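FOR IMMEDIATE RELEASE
2020-06-20

Pleronholm Plumbing & Heating opens a second shop in Collside

Hi, I'm Nandi Matlala, and I own Pleronholm Plumbing & Heating. We've never put out a press release before, so bear with me! The news is that we're opening a second shop, on Berhe Street in Collside, and I couldn't be happier about it.

If you live over that way, you know how it's been. A boiler quits on a cold night in December and you wait while one of our vans fights its way across the bridge. With a crew based in Collside, we expect to be at most doors within 3 hours of your call, and that goes for weekends too.
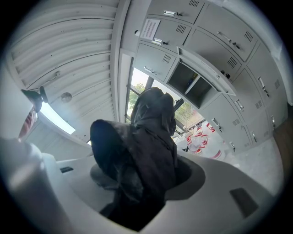
Who you'll meet

Canan Kırmızıgül is running the new shop. She's been fixing boilers with me for 12 years and has crawled under more kitchen sinks than I have (she'll tell you so). Wondimu Gidey is moving over with her to handle bathrooms and drains, and Dalal Twal will be on the phones. Dalal is the one to ask for if you want a straight answer on price before anybody picks up a wrench.

What it costs

Our boiler tune-up is $89 at both shops, and we're keeping it there through the end of the year. We check the burner, bleed the radiators, test the pressure and leave you a written list of anything that needs doing — no pressure to have us do it. We already look after about 500 homes on the yearly plan, and if you're one of them your plan works at either location, with nothing to sign.

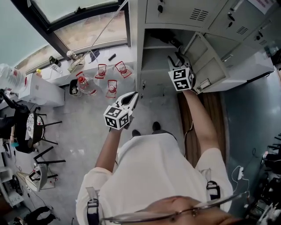

We buy our pipe and fittings from Pikusitz Supply, same as always, and Abenezer Araya over there has agreed to stock the odd sizes those old Collside row houses need. That should save folks a second visit, and it saves me a lot of driving around hunting for one elbow joint!

Come by and say hello once the doors are open. Coffee's on us, and Canan will happily look at a photo of your leaky valve.

Press contact: Nandi Matlala, owner, Pleronholm Plumbing & Heating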